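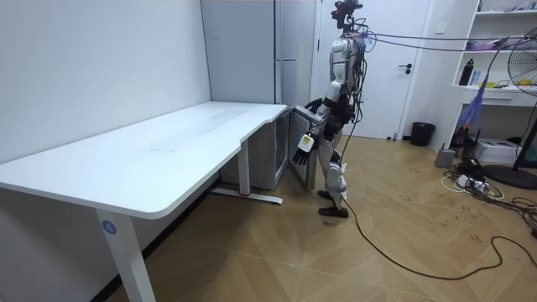 いつもお世話になっております。地方紙ミルキネ(Mirkine)編集局、裁判担当デスクのメナカ・パトワリです。公判記事の管理に使わせていただいている Tramis で、共犯事件の二人目の被告から記事をたどると、一覧が空になってしまう件でご相談です。事件そのものは検索で見つかりますし、クリックすれば事件ページも開くんです。写真の机の奥にある小さな冷蔵庫で言えば、ガラスの扉はあんなふうにちゃんと開くのに、中の棚に何も並んでいないと言われてしまうような状態でして(たとえが下手ですみません)、月曜の朝刊用に過去記事を引きたい記者が続けて三人、私の席まで聞きに来ました。

件名:併合審理の事件で、二人目以降の被告から関連記事が表示されない
製品:Tramis(公判カレンダー連携 Kadell を併用)
起票者:メナカ・パトワリ(ミルキネ編集局)
担当:タルシ・ウィーラクーン(Semeniuk サポート窓口)
起票日:2024年1月19日
優先度:高
状態:解決済み

■ 起票内容(パトワリ)

少し長くなりますが、順番に書かせてください。

問題が出ているのは、昨年から続いている連続侵入盗の事件です。被告は二人で、最初は別々に起訴され、途中から併合されて同じ法廷で審理されています。便宜上、先に起訴されたほうをA被告、あとのほうをB被告と呼びます。実名は添付の管理票のほうにだけ書きましたので、こちらの欄には転記なさらないようお願いいたします。

A被告の名前で検索し、事件ページを開いて「関連記事」のタブを押すと、初公判から先日の被告人質問まで18件がきれいに並びます。これは合っています。うちの紙面のスクラップ帳とも突き合わせました(スクラップ帳がまだ現役なのかとお思いでしょうが、デスクの先輩が作ったもので、これが大変よくできているんです)。

ところがB被告の名前で検索して同じ事件ページに入ると、「関連記事はありません」と出ます。見出しも事件名も、次回期日の欄も同じなのに、記事だけが空です。最初は閲覧権限の問題かと思いまして、若い記者のアカウントと私のアカウントの両方で試しましたが、結果は同じでした。

困っているのは、見た目が不便だからというだけではありません。うちでは公判の記事を書く前に、必ずその被告についての過去記事を全部読み返す決まりになっています。罪状認否で何を認め、何を争っているのか。前の記事で「認めた」と書いたのに、次の記事で「否認している」と書いてしまったら、被告にも、被害に遭われた方にも、読者にも申し訳が立ちません。B被告は起訴内容の一部を争っていますので、なおさらなのです。

試したことは次のとおりです。

・ブラウザーを変える(変化なし)
・ログアウトして入り直す(変化なし)
・B被告の名前の姓だけで検索する(事件は出る、記事は空)
・事件番号で検索する(記事は18件とも出る)
・Kadell のカレンダーから公判期日をクリックして入る(記事は18件とも出る)

事件番号で入れば出るのですから、当面はそうすればよいのですが、記者が電話口で急いで引くときに覚えているのは、たいてい人の名前のほうです。お忙しいところ恐れ入りますが、見ていただけますでしょうか。

■ 返信1(ウィーラクーン)

パトワリ様、ご連絡ありがとうございます。サポートのタルシ・ウィーラクーンです。とても丁寧に切り分けてくださっていて、読みながら何度もうなずいてしまいました。特に、事件番号とカレンダーからなら出る、という一行で、見るべき場所がぐっと狭くなりました。

記事のデータが消えているわけではありませんので、まずその点はご安心ください。Tramis では、記事は事件にひもづくものと、人物にひもづくものの二通りで登録されています。人物の名前から事件ページに入った場合、画面はその人物にひもづいた記事だけを絞って表示します。別々に起訴された事件で、相手方の記事まで混ざらないようにするためのものです。ですので、B被告と記事とのひもづけがどこかで切れている、というのが今のところの私の見立てです。

お手数ですが、二つだけ教えていただけますか。

一つ目は、B被告の人物カードにある「表記」の欄です。姓と名のあいだの中黒が、全角か半角かを見ていただきたいのです。見た目ではまず区別がつかないので、欄をコピーしてこのチケットの非公開メモに貼ってくださるだけで結構です。

二つ目は、併合の登録をどなたがいつごろ、どの画面からなさったかです。「事件の統合」ボタンと、Kadell 側の「期日をまとめる」とでは、裏で動く処理が違います。

その間、B被告については事件番号での検索をお使いください。
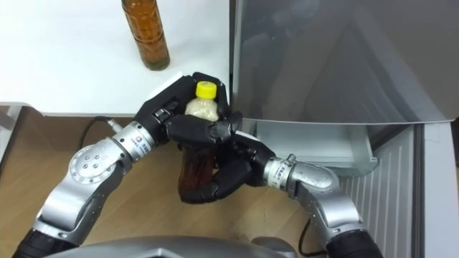 表記の件は、パトワリさんから非公開メモをいただいてすぐに確認できました。人物カードのほうは全角の中黒、記事の取り込み側は半角の中黒になっていました。外国籍の方や、名前にカタカナの入る方の記事でときどき起こるもので、私どもの取り込み処理が、通信社から配信された原稿の半角文字をそのまま通してしまっていたのが原因です。検索の入口では全角と半角を同じ文字として扱うので名前は見つかるのに、その先のひもづけでは別の文字として扱われていました。入口と奥とで決まりが違っていたわけで、これはこちらの落ち度です。申し訳ございません。

■ 返信2(パトワリ)

早速ありがとうございます。中黒だったとは! 校閲のアノマ・サハに話しましたら、「半角の中黒は昔から私の敵です」と大変力のこもった返事がありました。紙面では組版のときに全角に直るので、私たちの目には一度も触れていなかったようです。

併合の登録は、裁判担当のモヒト・ヴァシシュトがしたそうです。本人に聞きましたら、Kadell の「期日をまとめる」を押して、それで事件もまとまったものと思っていた、とのことでした。時期は昨年7月、併合の決定が出た次の公判の前です。責めないでやってください。私も隣で見ていて、「できたね」と言った覚えがあります。

■ 返信3(ウィーラクーン)

とんでもないです、あのボタンの名前では誰でもそう思います。同じお問い合わせは以前にも別の社からいただいていて、文言を直したいと開発に伝えてあるところでした。今回の件も添えて、もう一度つついておきます。

作業の記録を残します。

作業1:B被告の人物カードに、半角表記を別名として追加しました。もとの表記は変更していません。

作業2:人物と記事の索引を、該当事件だけ作り直しました。

作業3:B被告の名前から事件ページを開き、関連記事のタブを確認しました。結果は14件。空ではなくなりましたが、四件足りません。

足りない四件の中身を見ましたところ、どれもB被告の名前が本文に出てくる、併合より前の記事でした。この四件は、B被告が単独で起訴されたときの古い事件番号の下に残っていて、今の事件番号のほうには写しの形で表示されていたものです。「期日をまとめる」では期日だけが移り、古い番号の事件は独立したまま残ります。A被告や事件番号から入ったときは写しも含めて並ぶのに、人物で絞ると写しが外れる、という動きでした。

解決には「事件の統合」をかける必要がありますが、これは取り消しに手間のかかる操作ですので、パトワリさんのご了解をいただいてからにします。統合しても記事の掲載日や本文、訂正の履歴は変わりません。古い事件番号も検索用に残ります。

一点だけ、先にご確認いただきたいことがあります。古い番号の事件に、匿名扱いの指定がついた関係者のカードがありませんか。統合すると、指定は厳しいほうに合わせられます。緩むことはないのですが、公開側の画面で急に伏せ字が増えて、読者から問い合わせが来た例がありました。

■ 返信4(パトワリ)

確認しました。匿名の指定がついているのは、被害に遭われたお宅のご家族のカードと、通報なさった近所の方のカードです。どちらも今の番号の側でも匿名になっていましたので、統合で伏せ字が増えることはなさそうです。こういうところを先に聞いていただけるのは、本当にありがたいです。

統合の件、編集局として了解いたします。局次長のパトリシオ・マリンにも口頭で話を通しました。夕刊の締め切りが過ぎてからの作業にしていただけると助かります。締め切り前は、うちの者が全員で同じ画面を触っておりますので。

それと、もしお分かりになればで結構なのですが、同じように名前からたどれなくなっている事件がほかにもあるのではと、だんだん心配になってきました。登録している事件は1842件を超えていて、とても手では見きれません。

■ 返信5(ウィーラクーン)

夕刊の締め切り後に作業しました。

作業4:該当の二つの事件番号に「事件の統合」を実行しました。エラーはありません。

作業5:索引を再作成し、次の四通りで関連記事の件数を確認しました。
A被告の名前から:18件
B被告の名前から:18件
新しい事件番号から:18件
古い事件番号から:新しい事件のページに移動し、18件

作業6:Kadell の次回期日の表示に変化がないことを確認しました。傍聴席の抽選時刻のメモも残っています。

ほかの事件についてのご心配、ごもっともです。登録全体に対して、人物の表記と取り込み側の表記が食い違っているもの、それから期日だけがまとめられて事件が統合されていないものを抜き出しました。該当は11件です。一覧は非公開メモに入れました。多くは判決まで終わった古い事件でしたが、上のほうに置いた二件は控訴審が続いていますので、そちらから見ていただくのがよいかと思います。

表記の食い違いについては私のほうで別名を足せますが、統合は事件の中身をご存じの方に判断していただきたく、手をつけておりません。たとえば、同じ日に同じ法廷で開かれるというだけで、併合はされていない事件もあります。これを統合してしまうと、無関係な方の名前が並んでしまいますので。 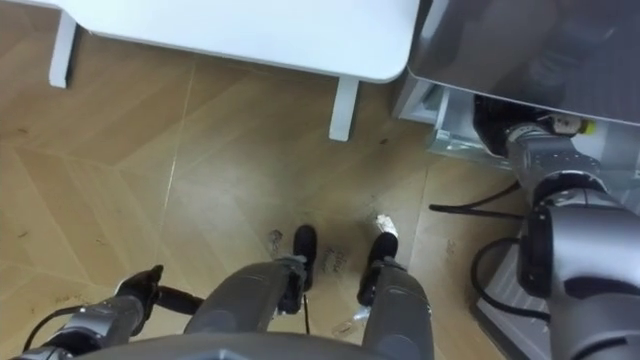

図3 白いテーブルの脚と、ヘリンボーン模様の木の床

■ 返信6(パトワリ)

こちらでもB被告の名前から18件出ました。ヴァシシュトが真っ先に試して、廊下まで聞こえる声で「出ました!」と言っておりました。

一覧の11件、サハとヴァシシュトで手分けして見てもらいました。控訴審が続いている二件のうち、一件は併合の決定が出ていましたので、こちらで「事件の統合」をかけました。もう一件は、まさにおっしゃっていた、同じ日に続けて開かれているだけの別の事件でした。期日をまとめたのはうちの勘違いですので、Kadell のほうを元に戻してあります。危ないところでした。

残りの事件は判決が出ているものばかりですから、急がず、索引の日に少しずつ片づけていくつもりです。表記の別名については、一覧の全部に追加していただいてかまいません。

今後のために、局内の手順書にも書き足しました。文面はこうしてあります。間違いがあればご指摘ください。

一、併合の決定が出たら、決定書の写しか法廷での取材メモを確認してから登録する。
二、登録は Tramis の「事件の統合」から行う。Kadell の「期日をまとめる」は、期日の見た目をそろえるだけの機能である。
三、統合の前に、匿名扱いの関係者がいるかどうかを両方の事件で見る。
四、統合のあと、被告全員の名前から関連記事を開き、件数が同じになるか確かめる。

■ 返信7(ウィーラクーン)

手順書、拝見しました。とても分かりやすいです。四番にだけ、小さな補足をさせてください。被告のうち一人だけが追起訴された場合など、件数が違っていて正しいこともあります。「件数が違うときは、どの記事が違うのかを見る」としていただくと、あとから入った方も迷わないかと思います。

一覧の事件への別名の追加は、先ほど済ませました。取り込み処理のほうは、次の更新で中黒と長音、それからかっこ類をそろえてから照合するように直ります。更新の日が決まりましたら、いつもの保守のお知らせでご案内します。それまでに新しく登録なさる人物で、カタカナ表記に中黒の入る方がいらしたら、お手数ですが半角の別名を一つ足しておいてください。

サハさんにも、どうぞよろしくお伝えください。半角の中黒には私どもも長年手を焼いておりまして、同じ気持ちでおります。

ほかに気になる点がなければ、このチケットは解決済みにいたします。同じ事件でまた何かありましたら、新しく起票なさらず、こちらに続けて書いていただいて大丈夫です。経緯が一か所にあるほうが、私も次の担当も助かります。

■ 返信8(パトワリ)

四番、直しておきました。解決済みにしていただいて結構です。月曜の朝刊用の原稿は、過去記事を全部読み返したうえで、ヴァシシュトが書いております。長々とお付き合いくださって、ありがとうございました。

状態変更:対応中 → 解決済み(ウィーラクーン)
残作業:「期日をまとめる」の文言変更(開発へ再送済み)、取り込み処理の文字統一(次回更新)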